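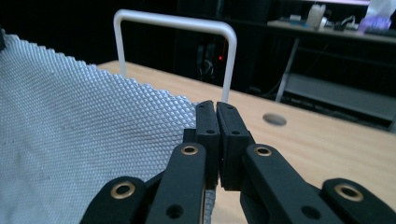

**Gripper budgeting** is the part of automation planning that covers hand-held grippers, spare finger pads and the benches they are used at. It is usually handled apart from the purchase of robot arms.

At the Lusham textile workshop, the 2023 plan set aside $1,000 per bench. Of this, $800 went to the gripper and the rest to pads and bushings. Each bench keeps 2 sets of pads in stock. The supplier, Tikkanen, ships from Allville in lots of 33.

Orders for the next year close in August.

*Last updated 3/2/23*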